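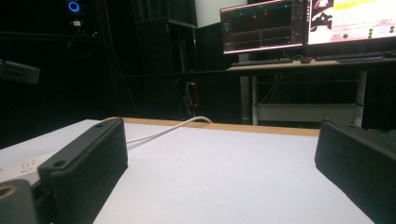

Notebook, June, bench room

Started just after 9 with coffee and no plan beyond "sort out the white table." By lunch I had a plan, by the afternoon I had a much better one, and I'm writing it all down now while I can still remember which cable goes to which adapter.

What we want from the table, as agreed with Parisa and Bautista last time we talked about it:

A clear top you can lay a whole job out on. Power you can reach without crawling. A single route for cables to leave by, at the back. Nothing permanent screwed into the top, as Parisa wants to be able to swap tables with the small room.

The top itself is lovely. I'd forgotten how nice a plain white surface is to work on - small screws show up right away, you can pencil a mark on it and wipe it off, and with the curtains drawn behind it you still get good even light on the work. The wood edging is in better shape than I feared, too. I ran a thumbnail all the way along the back and found one place where it lifts a little, near the right corner. Put a dab of the Arnero wood glue in there with a toothpick, taped it down, left it. Will look tomorrow.

Power strip. White one, living on the left side of the table for now. I like it on top! Sharon doesn't, she says strips on tabletops collect crumbs and solder bits in the sockets, and she's right about the solder bits. But every time we put one underneath, somebody ends up daisy-chaining a second one off it to get reach, and I'd much rather have sockets where I can see what's plugged in. Compromise for this month: strip stays up top, hard left, and no soldering on that half. If that holds we keep it. If I find one blob in one socket it goes under the table and I'll buy the coffee.

Cable over the back edge. I tried three ways of doing this on paper before touching anything.

First idea was a grommet hole through the top. Would be the cleanest by far, but it breaks the no-screws rule and I don't want to be the one who drills a table Parisa is planning to move.

Second was to take everything off the left end. Short run, easy, but then you have cable right where people walk past to get to the cabinet. Bautista has already caught his foot there once. No.

Third is to let it go over the back edge and down, which is what it wants to do anyway. The thing I don't love is the wood edge. It's a fairly square corner and a cable that gets tugged over it every day is going to wear. So I want a saddle, a rounded piece that clips on the edging and gives the cable a proper curve to sit in.

Measured the top thickness with the edging: caliper says one thing at the left end and a slightly different thing at the right, so the clip needs some spring in it. Drew it with 3 mm of extra throat and a little lip. Printed the first one over lunch on the Tkachuk. Too tight, wouldn't go on without scraping the edging, and I wasn't going to force it. Opened the mouth up, reprinted, much better. Second one snaps on with a nice click and comes off with two fingers. I may have put it on and taken it off more times than was strictly needed.

Note for whoever prints more: lay it on its side. Printed standing up, the layers run the wrong way across the spring part and it'll crack. Ask me how I know (first draft of the bookshelf clips, Bautista still has the pieces).

File is in the shared folder as edge saddle, second version. Please don't rename it.

Cable lengths. Went through the drawer and pulled out everything white or light gray, so that what's on the table stays easy to see past. Ended up with a decent little pile. I tagged each one at both ends with the paper flags Sharon likes, and wrote the length on the flag in pencil. The tape measure was missing again. Used the long steel rule and walked it along the floor, which is slow but very satisfying.

One cable failed the wiggle test right at the plug. Cut the plug off so it can't sneak back into the drawer, binned it.

Running total for the adapter box, now that I've finally done the inventory properly: 854 on the sheet counting every loose connector, ferrule and adapter. I'd have guessed a third of that. Eliseo says the old sheet was off by a lot and to trust the new one. The old sheet can go.

Cabinet. I want to be careful here because it's Musyoka's area and he has it the way he likes it. The tall black one is great for storage and hopeless for finding things in, since it's dark inside and dark outside and it stands in the dark end of the room. Asked him if I could stick a strip of light down the inside. He was into it! He'd like it on a door switch, not on all the time. Rokholm do a magnetic one that runs on a battery, so no new cable back there, and I've put it on the order list.

The cable bundle low down on the cabinet is a separate job and I didn't touch it. It hangs free near the floor and I'd like it lifted and tied to the side, but it needs Musyoka standing there telling me what each one is. Do it together, with the power planned off and everybody warned. Bring: hook-and-loop straps, flags, pencil, headlamp, a kneeling pad for my poor knees.

Same goes for the tower in the back. The blue ring on it is the brightest thing at that end of the room, and when you're trying to judge a color match on the bench with the overheads low, it does pull your eye. Eliseo thinks there's a setting for the lights. If there isn't, a bit of card in front would do, as long as it stands well clear of any air intake.

Curtains. Keeping them. I know there was talk of pulling them down and painting. But black curtains behind a white bench make it so easy to see what you're doing, and they take the echo out of the room. I tried talking at the bench and then out in the corridor, and the difference is huge. They do need a vacuum.

Layout rules I'd like to try for the table (shout if you hate them):

Left end is power. Middle is work. Right end is parts trays, up to 5 of them, no stacking.
Cables leave over the back through a saddle. If you need a new one, print a new saddle, takes roughly 40 minutes.
Whatever you lay out goes away at the end of the day or gets a note with your name on it.
No drinks between the work and the power. Drinks on the windowsill shelf, please, I made a whole shelf for this.

Parts trays: the Nekness ones fit perfectly with their long side front to back. They slide off too easily when they're empty, so I cut some shelf liner to go underneath. Cut 4 pieces, ran out of liner. Need another roll.

Things I tried that didn't work, so that I don't try them again in August:

Double-sided tape for cable clips on the top. Held for a bit, then the clip walked. Leaves a gummy line as well, and it took a good while with a plastic scraper and rubbing alcohol to get it off.
Binder clips on the back edge. They grip fine but they mark the wood.
Spiral wrap around the cable. Makes it stiff, so the cable won't lie down flat and keeps pushing things around.

Things that worked better than expected:

Pencil on the flags instead of marker. You can fix a mistake.
Letting the cable have a bit of slack on top. I've always pulled them tight so they look tidy, and then every time you move something the plug takes the strain. A lazy curve is better for it, and I've come around to liking how it looks.
Starting with the table and leaving the rest of the room alone. I feel like I got somewhere today.

Sharon came by late in the afternoon, tested the saddle, and asked for a pair for her desk. Printing now. She also pointed out that my drawing has the lip on the wrong side for a left-handed person, and I stared at it for a minute before I saw what she meant. Mirror it and save as a separate file.

Open items
- check glue on the edging, take tape off slowly
- order light strip and liner
- pick a time with Musyoka for the cabinet cables
- ask Eliseo about the tower lights
- new tape measure, and this time tie it to something
- vacuum curtains (me, apparently)
- left-handed saddle for Sharon

Bautista wants to know if the same clip could hold a small lamp. I think the spring would need to be thicker. Sketch on the next page.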